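Praldale Round Table, Pale Gray

A round top, which means no head of the table and one less thing for your family to argue about. The surface is smooth and wipes down with a damp cloth. Top measures 122 cm across. Holds up to 100 kg, so lean all you like.

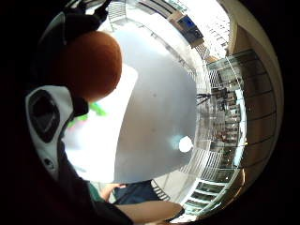 Rowena Rivera wanted to know if it would go through a normal door. On its side, yes, with 2 people and some patience.

White slatted chairs sold separately. Legs pack in their own box, item 194. Ships from Holard.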